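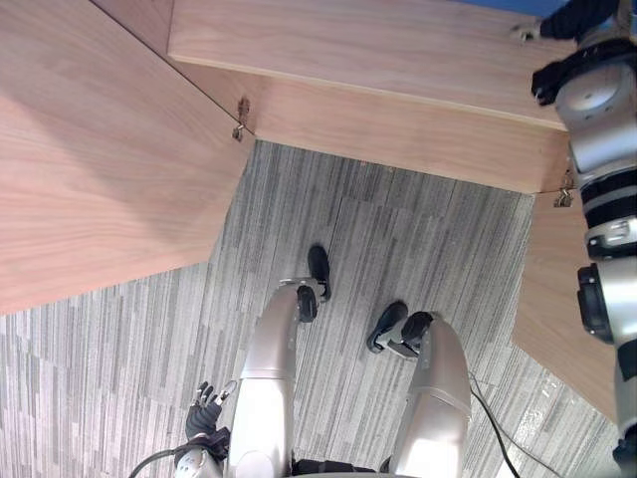 Posted by Marloes Brouwer | Set-up Guide, Part 4

Before you spend a dime on arms, plan the furniture. I priced our Grumano set-up twice, and the second list was longer!

1. Pick one cabinet and write down what opens, what locks and what goes on the shelf.
2. Measure it with the doors wide open. Ours take up way more floor than I'd budgeted for (oops).
3. Put $40 aside for spare hinges. Box files are cheap, so grab a few.

Note: I got quotes from Wiltik and Vanhove. Ask both if cables are in the price.
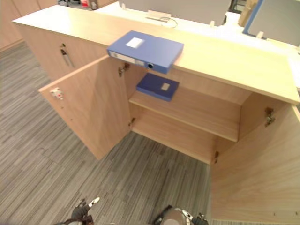

SECTION: HANDS AND COVERS

4. Choose the hands after the cabinet. Handles, keys and box files all want different fingers.
5. Order fabric covers with the hands, one spare each. Mine were $69 apiece.

Caution: don't run anything until you know where the stop button will live. Budget for a long lead!

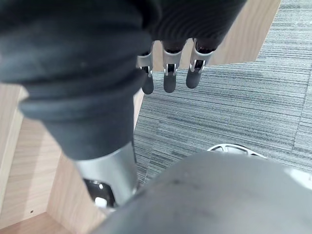
Covered hand over the carpet, fingers down.

Comments (2)

Henk Geerts: Do the covers fit the older Henis hands?
Marloes Brouwer: Mine didn't, so get the size chart first. I'll check again Saturday.

Contact | Copyright Marloes Brouwer | Back to top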